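Jobs > Part-time > Workshop and Household

Posted in October by Mieke De Graaf
Reading time: 2 minutes

Wanted: people who can put things away (part-time, Sumham)

Brirnico is looking for four people to tidy tables. We have tried wording this more grandly and it always came out sounding like a management position, so there it is. You would sort, fold and put away the sort of small belongings that drift onto any flat surface left alone overnight, and then you would do it again with different belongings.

The work is for a household storage study we run with Jokeck. They want to know how ordinary people decide where a thing goes when it has no obvious place. Designers have strong opinions on this. Hanneke Prins, who runs the study, has watched a good many designers look for their own scissors and would like a second opinion.

A shift is 18 hours a week, split over mornings or afternoons as suits you. Each session starts with a table in a state. You get baskets, a bit of shelf and no instructions to speak of. You clear it your way and then spend a few minutes telling Nahom Adugna why the stapler ended up where it did. "It looked right there" is an acceptable answer, and he has heard it before.
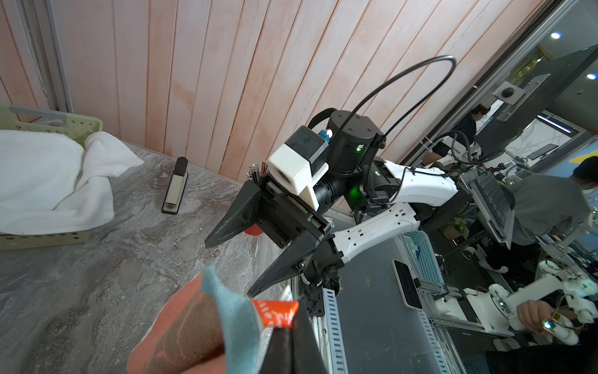
Cloth is where most people slow down. Anyone can stand a pencil in a cup, but give the same person a towel and a plastic basket and you will learn a lot about their upbringing. We have folders, rollers and stuffers on the current team, and they are civil to one another until lunch. All three schools are welcome to apply. So are people who have never given the matter a thought, of whom we are short.

What we ask:

- You are 18 or over and can stand for an hour or so at a time.
- You can handle small and soft things without hurrying.
- You can explain yourself in plain English, briefly.
- You don't mind a colleague undoing your work as soon as you've finished it.

No experience needed. Professional organizers may apply, but please leave the label maker at home. The last one got as far as the coffee machine.

Pay is hourly and on the same scale as our other workshop assistants; Tae-yang Bang will send you the current rates before you come in, so you needn't sit through an interview to find out. Those who finish the full run also get a $1000 completion payment. Coffee is free. The good mugs belong to Van der Linden upstairs and must go back.

To apply, write to Hamidreza Shokri at the Brirnico front desk, or drop a note in by hand before 4 in the afternoon. Skip the cover letter. Tell us instead what is on your kitchen table right now and how long it has been there. Two or three sentences will do, and we won't hold the contents against you.

Trial sessions last 2 hours and are paid. Wear sleeves you can push up.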